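보낸 사람: 바르바라 가예프스키
받는 사람: 동네 발효 모임 메일링 리스트
제목: Re: 동치미에 골마지가 꼈는데 버려야 할까요

즈잔나 씨, 그리고 다들 안녕하세요!

메일 보고 반가워서 설거지하다 말고 앉았어요. 저도 작년에 똑같은 일을 겪었거든요. (그때는 물어볼 데도 없어서 통째로 버렸는데 지금 생각하면 너무 아까워요.)

> 즈잔나 실비인스키 씀:
> 6월 들어서 부엌이 갑자기 더워졌잖아요. 담근 지 11일 된
> 동치미를 오늘 아침에 열어 봤더니 국물 위에 하얀 막이
> 얇게 떠 있어요. 냄새는 시큼한데 썩은 냄새는 아니고요.
> 무는 아직 단단합니다. 소금은 물 3000밀리리터에 60그램
> 넣었어요. 배도 반 개 갈아 넣었고요. 걷어 내고 먹어도
> 되나요, 아니면 그냥 포기할까요?

일단 막이 하얗고 납작하면 골마지일 가능성이 높아요. 솜털처럼 보송보송하거나 초록, 검정, 분홍이 조금이라도 보이면 그건 곰팡이니까 미련 없이 버리시고요. 맛을 봐서 확인하려고 하지는 마세요! 저희 남편이 꼭 그러다가 혼나요.

골마지면 저는 숟가락 말고 키친타월로 걷어요. 숟가락으로 뜨면 막이 부서져서 국물 속으로 다 가라앉더라고요. 키친타월을 살짝 덮었다가 한쪽 끝을 잡고 쓱 들어 올리면 거의 다 붙어 나와요. 그다음에 통 안쪽 벽을 닦고, 무만 새 통으로 옮기고, 국물은 면포에 한 번 걸러서 붓습니다. 그러고는 바로 냉장고요. 향이 좀 남기는 하는데 국수 말아 먹을 때는 잘 모르겠어요.

소금은 말이죠, 적어 주신 대로면 국물이 2퍼센트쯤인데 여름에는 좀 싱거운 것 같아요. 저는 겨울에 그 정도로 하고 더워지면 3퍼센트까지 올려요. 짜면 먹을 때 찬물 타면 되니까요. 무를 먼저 절이셨는지도 궁금해요. 절였으면 얘기가 좀 다르고요. 그리고 배! 저도 배 넣는 거 좋아하는데, 갈아서 그냥 넣으면 건더기가 위로 떠서 거기부터 막이 생겨요. 면주머니에 넣으시든지 즙만 짜서 넣어 보세요. 고추씨도 마찬가지.

누름돌은 쓰셨어요? 라도스와프 씨가 전에 작은 접시를 뒤집어서 얹는다고 하셨는데 저는 그게 자꾸 기울어서 포기했고, 요즘은 지퍼백에 소금물을 채워서 올려놔요. 맹물 말고 꼭 소금물이요. 한번 새서 국물이 밍밍해진 적이 있어요. 모양은 좀 웃긴데 구석까지 딱 맞게 눌러 주니까 이만한 게 없네요.

온도 얘기도 해야 하는데, 저희 집은 현관 옆이 제일 서늘해서 18도쯤 되는 날이면 거기 이틀 두고 바로 냉장고로 보내요. 지금 같은 날씨면 하루도 길어요. 11일 동안 부엌에 계속 두신 거면 골마지가 안 끼는 게 이상하죠 ㅎㅎ 혹시 중간에 냉장고로 옮기셨으면 그 날짜도 알려 주세요.

아, 콘라트 씨가 저번에 물어보신 오이소박이는 아직 정리를 못 했어요. 두 번 담갔는데 한 번은 물렀고 한 번은 괜찮았거든요. 차이가 끓인 소금물을 부었느냐 아니냐밖에 없는 것 같은데, 오이도 다른 가게에서 산 거라 장담은 못 하겠어요. 한 번만 더 해 보고 쓸게요. 부추를 쪽파로 바꿔도 되냐고도 하셨죠? 돼요, 저는 오히려 그쪽이 더 좋던데요.

알렉산드라 씨, 다음 모임은 저녁 6시 그대로인가요? 저는 갓물김치 들고 갈게요. 빈 병 남는 분 계시면 좀 가져와 주세요. 뚜껑 안 맞는 것도 괜찮아요, 면포 씌우면 되니까.

그럼 즈잔나 씨, 국물 거르고 나서 어떻게 됐는지 꼭 알려 주세요!

바르바라 드림

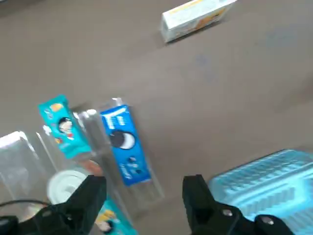 탁자 위쪽의 흰 종이 상자, 주황빛 띠가 있는 것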